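Besuch bei Cotance: Offene Tür in der Kaffeerösterei

Wir verwenden Cookies, um Ihnen die Nutzung dieser Website zu erleichtern. Mehr erfahren | Einverstanden

Im Januar hat die Rösterei Cotance ihre Türen geöffnet, und wir sind mit 16 Leuten aus dem Kaffeekreis hingefahren. Treffpunkt war um 9.30 Uhr am Tor zum Hof. Geführt hat uns Sigita Ots, die dort den Einkauf macht.

Angefangen haben wir im Rohkaffeelager. Die Säcke liegen auf Paletten, mit Abstand zur Außenwand, damit Luft durchziehen kann. Der größte Posten war ein gewaschener Kaffee von der Kooperative Sembiring, 40 Säcke, im Herbst gekommen. Frau Ots hat einen davon aufgemacht und die Bohnen herumgereicht. Sie rochen nach Heu und ein bisschen nach Erbsen.

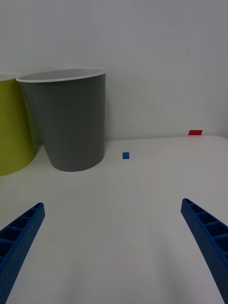 Geröstet wird in zwei Trommeln. Die kleine ist für Proben, die große schafft 100 Kilo am Tag, mehr wird zurzeit auch nicht gebraucht. Fredy Henao hat eine Charge vorgeführt und dabei wenig geredet – man hört den ersten Crack sonst nicht. Danach kam alles ins Kühlsieb. Ruth Nina wollte wissen, warum die Röstung so hell bleibt. Die Antwort war kurz: Die Kunden bestellen sie so. Für Espresso gibt es eine dunklere Mischung namens Cleleo, die geht vor allem an zwei Cafés in der Nachbarschaft.

Die Verkostung dauerte länger als geplant. Fünf Sorten, grob gemahlen, mit Wasser aufgegossen, nach vier Minuten die Kruste gebrochen. Mir hat der Sisumo am besten gefallen, wenig Säure und am Ende etwas Kakao. Sheyla Marulanda fand ihn langweilig und blieb beim Sembiring. Einig waren wir uns nur darüber, dass der entkoffeinierte besser war als erwartet.

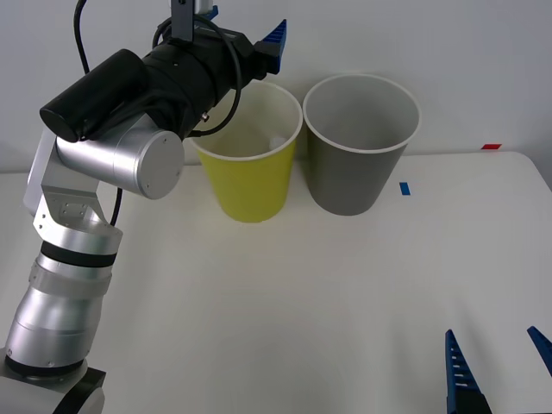 Zu den Preisen: Das Kilo kostet ab Hof etwas weniger als im Laden, Versand lohnt sich erst bei größeren Mengen. Die Probierpackungen waren am Mittag schon ausverkauft. Wer nachbestellen will, kann sich bei Heriberto Henao melden, er sammelt bis Monatsende.

Parkplätze gibt es am Hof kaum. Mit dem Bus ist man besser dran, von der Haltestelle sind es sechs Minuten zu Fuß – der Weg ist allerdings nicht beleuchtet.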